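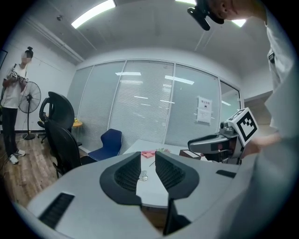 Mavberg Storage FAQ

When can I get to my unit?
Gates open at 6 every morning. The closing time is printed on your lease.

Can I change unit sizes?
Yes. Ask Liesl Leitner in the office. The transfer fee is $5.

What can't I store?
Food, fuel, live plants or anything with a motor that still has gas in it.

How do I move out?
Give notice in writing, empty the unit and take your lock off. Rent stops on the day the lock comes off.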